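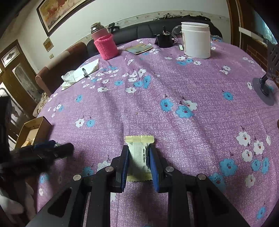

## Étape 3 : prendre le sachet avec la pince

Avant de commencer cette étape, vérifiez que la pince est bien calibrée (voir la page de Marlina Hidayat sur le projet Durkum). La tâche est simple : prendre un petit emballage sur la table et le déposer dans le carton ouvert. Le robot apprendra de vos gestes, donc il faut les faire proprement.

1. Approchez la pince lentement, les doigts ouverts, au-dessus de la nappe.
2. Placez les mousses bleues des deux côtés du sachet. Ne poussez pas le sachet avec le bout des doigts.
3. Fermez jusqu'à ce que la mousse touche l'emballage, puis attendez un petit instant.
4. Levez tout droit, ensuite seulement tournez vers le carton.
5. Ouvrez la pince au-dessus du carton et revenez à la position de départ.

Un essai complet fait chez nous environ 193 images. Si le vôtre est beaucoup plus long, c'est souvent que vous hésitez avant de fermer. Dans ce cas je conseille de l'effacer et de recommencer.

## Étape 4 : travailler avec deux pinces

Quand l'étape 3 est devenue facile, prenez la deuxième pince. Les sachets brillants et les sachets transparents sont plus difficiles à suivre pour le modèle, il faut donc en mettre des deux sortes. Changez leur place entre les essais, et gardez toujours les deux pinces dans le champ au début de l'enregistrement. 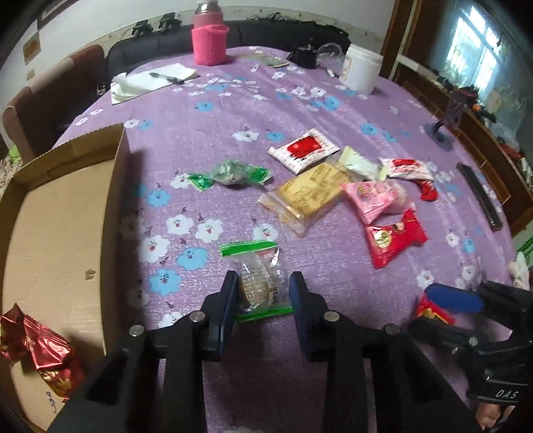

*Les deux pinces au-dessus de la nappe, avec les friandises dispersées et le carton à gauche.*

Pour nommer les fichiers, suivez la règle de Tamsin Escobedo : le nom de la tâche, puis le numéro de l'essai, sans espace et sans accent.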